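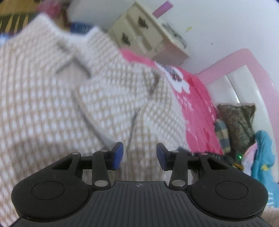 Waffle cloth, also called honeycomb weave, is a woven fabric whose surface is divided into small recessed cells bordered by raised ridges. The effect comes from floats, which are lengths of warp or weft that pass over several threads before being bound down. Where the floats are longest the yarn rises to form a ridge, and where the binding is closest to plain weave the cloth sinks. A related surface can be made by knitting, and the knitted form is the one most often met in garments. Colour is frequently used to strengthen the pattern, as in a white and beige waffle knit in which small white blocks are divided by thin tan lines. The rows of such a fabric follow the drape of the cloth and appear curved wherever it hangs in folds.

Terminology

The words "waffle" and "honeycomb" are used loosely. In weaving manuals, honeycomb may refer either to the cellular structure treated in this article or to a different cloth in which thick wavy threads surround flat oval areas. Knitters use honeycomb for a cable pattern as well. In the clothing trade "waffle" is applied to almost any fabric with a square grid in relief, and "thermal" is common for close-fitting underwear made from it.

Woven structure

The ordinary woven form is built on a pointed draft. The warp ends are threaded in sequence through the shafts and back again, so that the repeat is symmetrical about its first and last shaft. The lifting plan produces a diamond outlined by a single line of binding points, with warp floats filling one part of the diamond and weft floats the other. On the loom, under tension, the cloth looks nearly flat. The cells form when the tension is released and the yarns relax, and they deepen further in the first wash.

Larger cells need longer floats and usually more shafts. Long floats give a deeper cell but catch easily and reduce the stability of the cloth. The Brighton honeycomb is a more complex variety that produces cells of more than one size within a repeat. It is not reversible, whereas the ordinary form looks much the same on both faces.

Knitted structure

Weft-knitted waffle fabrics are made with combinations of knit, purl, tuck and miss stitches. In the simplest hand-knitted version, columns of purl stitches are crossed at intervals by purl rows, leaving small blocks of plain knitting between them. Machine-made versions generally rely on tuck stitches, in which the needle takes a new loop without casting off the old one. The held loops spread the fabric sideways and give it thickness.

Knitted waffle stretches more than the woven form and recovers its shape less completely. Necklines and cuffs are therefore commonly finished with a separate band in a firmer or smoother fabric. Seams need a stitch that can extend with the cloth, such as an overlock stitch.

Shrinkage and finishing

Shrinkage is greater than in plain cloth of the same fibre and must be allowed for in cutting. In a workshop trial described by the weaver Rory Aitken in the pattern booklet Skusus, a cotton sample lost 12 per cent of its width in the first wash and a further three per cent in the second. A linen sample woven on the same draft lost nine per cent in total. Aitken recommended washing the length before hemming and drying it without pressing. Ironing flattens the ridges, although they usually return when the cloth is wetted again.

Sample 2891 in the same booklet combines a cotton warp with a wool weft. The wool shrinks more than the cotton, drawing the cells into narrow rectangles. Arsen Bondarchuk later reworked the draft with a more open sett in the warp to bring the cells closer to square.

Properties

The relief increases the surface area of the cloth and traps air when it is worn under another layer. Cotton and linen versions take up water readily and are used for towels, dishcloths and bathrobes. The raised ridges bear most of the rubbing, so wear appears there first, as thinning or pilling. Snags are the most common form of damage. A pulled float should be eased back through to the reverse with a blunt needle, as cutting it may allow the neighbouring threads to slip.

Uses

Besides towelling and underwear, waffle cloth is used for blankets, light upholstery, baby clothes and loose tops. Heavier qualities in wool have been used for bedcovers. Fine qualities in cotton are sold for summer dressing gowns, where the open texture keeps the fabric from lying flat against the skin.

See also

Huckaback
Piqué
Seersucker
Tuck stitch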